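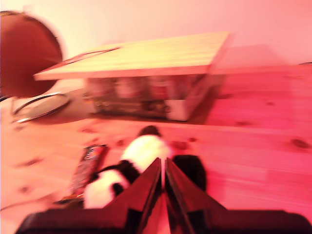 Wrist view with the panda between the fingers, Arkura cell, afternoon run.

Topic: Unexpected lateral motion during soft-object grasp
Forum: Incident Reports and Corrective Action

p_stefanou
Posted 2:40 pm
I am submitting this report on behalf of the Arkura test group. During a routine pick of a plush toy, the arm moved sideways at a speed well above the programmed limit. The limit for this task is 25 millimetres per second. The controller log records a peak of 231. The operator pressed the emergency stop and the arm came to rest clear of the storage unit. There was no injury and no damage to the equipment.
The cell has been locked out. I would welcome comment from members who have observed similar behaviour with the Gorum controller.
Polyxeni Stefanou

raptis_service
Posted 3:05 pm
Thank you for the report. Please confirm whether the speed limit was set in the task file or in the safety configuration. A limit in the task file is advisory and can be overridden by a recovery move. We have seen this at two other sites.

p_stefanou
Posted 3:22 pm
It was set in the task file. The safety configuration was left at the supplied value of 300, so the safety controller did not trip. The log shows a recovery move beginning at the same moment as the lateral motion.

millbank44
Posted 3:51 pm
With respect, I do not agree that this is a configuration matter. A recovery move should not begin while the fingers are around an object. The grasp check evidently reported the gripper as empty. Plush fur compresses under very little force, and the finger sensors may never have reached their threshold. I would look there first.
I would also ask why a snack wrapper was on the table beside the toy. Our site requires the work surface to hold only the items named in the task.

p_stefanou
Posted 4:10 pm
The wrapper is one of the listed items for this task. It is the next pick after the panda.

millbank44
Posted 4:14 pm
Noted. I withdraw that remark. My view on the grasp check stands.

raptis_service
Posted 4:37 pm
Both points can be correct. The grasp check may explain why the move started. It does not explain why the move was permitted to run at that speed. The second question is the safety question and should be closed first, whatever the cause of the first.

drunby_labs
Posted 5:02 pm
We had a comparable fault in April with a stuffed rabbit. Lowering the force threshold stopped the false empty readings, but it also produced false grasps on bare fingers, and we reversed the change after 6 trials. We now require the operator to confirm before any recovery move. It is slower and our programmers dislike it.

millbank44
Posted 5:20 pm
Operator confirmation is an administrative control. It should not be offered as a fix.

drunby_labs
Posted 5:26 pm
It was described as an interim measure in our report and remains one.

p_stefanou
Posted 5:48 pm
The following actions have been entered for the Arkura cell. The safety configuration will be reduced to match the task limit. Automatic recovery is disabled for all soft objects. The finger sensor record will be sent to Raptis for review. The cell will remain locked out until the first two items have been verified by a second person.
I will post the sensor findings in this thread when they are received.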